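How to Look After a Robot That Pushes Blocks

The robots in films can fly, argue and save the world before tea. Ours pushes blocks about on a board. It lives at the Hurkbridge workshop, its name is Drumell, and it is very good at its job, provided somebody has got it ready properly first. Getting it ready is what these pages are about.

What Drumell is

Drumell is a robot arm. It has a shoulder, an elbow and a wrist, much as you have, but it has no fingers. On the end of its wrist is a plain black rod with a rounded tip. Engineers call the thing on the end of a robot arm the "end effector", a grand title for what is, in Drumell's case, a stick.

A stick is harder to use than you might think. Put a rubber on your desk and push it to the far side with the end of a pencil. If you push in the middle, it slides nicely. Push a little to one side and it spins round and goes off somewhere else. Drumell has to deal with this all day long, and it can't lose its temper and use its hand.

The arm, the table, the board and the blocks together are called a cell. People live in bigger ones, made of bricks, when they have been caught stealing. A robot cell is only a space set aside for one machine and its work.

The table

The table is bright blue and full of round holes in tidy rows. The holes are for bolting things down. If you want to fix something in place, you find the right holes and put bolts through them, and next week you can undo it all and fix something else.

Holes in rows also make it easy to say where something goes. "Five along and three up" is an instruction two people can follow and get the same answer. "Over there a bit" is how the cell was set up in its first week, and we don't talk about its first week.

The board

On top of the table goes a pale wooden board, and the blocks go on that. You wouldn't want to push blocks over a table full of holes. Corners would catch, and small things would tip.

The board has to lie flat, and it has to be in the same place every morning. Drumell does not know that the board is a board. It knows a set of numbers which say how far away the wood is and how high up. If somebody leans on the board and shifts it by the width of a finger, the numbers don't change, and Drumell carries on as though nothing has happened. It's a bit like going downstairs in the dark when someone has added a stair.

So the first job of the day is to measure. Daiane Honorato does this with a steel ruler, from the edge of the board to the row of holes, on the left and then on the right. The two answers should match the ones written on the card. If they don't, she moves the board until they do, and asks who had their elbows on it.

Next comes the wiping. Dust makes blocks slide in some places and stick in others. A dry cloth is fine for this. A wet one makes wood swell, and a board that has swollen is no longer flat. Crumbs count as dust. There is a rule about biscuits in the workshop, and there is also a drawer with biscuits in it, and you will have to work that one out for yourselves.

The rod

The rod gets the most care, though it has the least to it.

First, is it straight? Daiane looks along it from the front and then from the side. A bent rod points to one place while the computer believes it is pointing at another.

Then, is it tight? She gives it a gentle twist with the arm switched off. It should not turn at all. If it does, there is a small screw at the wrist that wants attention, and a small key for the screw, and a hook where the small key is meant to be.

Last comes the height. The tip has to travel just above the wood without touching it. Too low and it scrapes the board. Too high and it sails over the top of the blocks, looking very busy and doing nothing. Daiane sets the gap with a strip of plastic 2 millimetres thick. She lowers the arm slowly until the strip will still slide under the tip but feels a bit snug, then tells the computer, in effect, "remember this".

She does it at all four corners of the board as well as in the middle. A board can be the right height on one side and wrong on the other, and the rod will find out whether you check or not.

The blocks

Drumell's blocks are plastic, in red, blue, yellow and green. There are stars and cylinders, a heart, a cube, and others besides. Different shapes behave differently when pushed. A cylinder standing on its end has no corners, so the rod can slip off round the side. A star has points with dips between them, and a rod that gets into a dip can push quite well from there. The heart is a nuisance from most directions.

Colour matters too, because the instructions come in words. "Push the red star to the blue cube" only makes sense if there is one red star and one blue cube. Two matching red stars would give the computer a problem, and it would give us one straight back.

Looking after blocks means picking them up and looking at them. Are any chipped? Is there something sticky underneath? A grubby block goes in warm soapy water and then has to dry properly. A chipped one goes in the retired tub. The blue cube we had in April went into the tub after a fall, and the new one had to be tried out for a whole morning before anybody trusted it.

After that the blocks go out on the board, spread about, with the colours mixed up. We don't line them up neatly. If they always started in the same neat row, Drumell would only get good at neat rows, and you could beat it by moving one block to the left.

The counting

The computer counts every push. When it gets to 1,000, it stops and asks for a check-up, and the whole lot is done again: board, rod, height, blocks. Daiane can manage it in 16 minutes. Hattori takes longer, having read the instruction book, which has 186 pages and an opinion on everything.

The check-up gets written down in a notebook, on paper, with a pen. Visitors find this funny in a room with a robot in it. But if the pushes start going wrong, you can turn back through the notebook and see what was changed and when. One line from Hattori just says "tip low at back left, raised, fine now". That line once saved us a day of taking the wrist apart when the same fault came back.

Before anyone reaches in

The arm must be stopped before a person's hands go anywhere near the board. You press the big stop button, you wait until the arm is quite still, and you say "stopped" out loud so that the other person in the room knows. Daiane says it even when she is alone.

You don't reach in quickly for just one block that has tipped over. Everyone wants to, and everyone is told off for it, including the person from Prallomier who had come to inspect our safety rules.

Try it at home

You need a tray, a few small things from around the house, and a pencil with a blunt end. Ask someone to give you an instruction, such as "push the button to the bottle top". Use only the pencil, and don't lift anything. When you can do that, move the tray a little to one side and try again with your eyes shut, using only what you remember of where things were. Put the tray somewhere the bottle top can't roll under the fridge.

When Drumell's board has been measured and wiped, the rod checked and the blocks put out, the arm is brought down over the wood, ready for its first instruction.
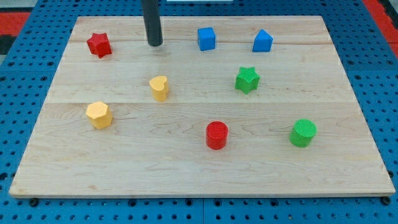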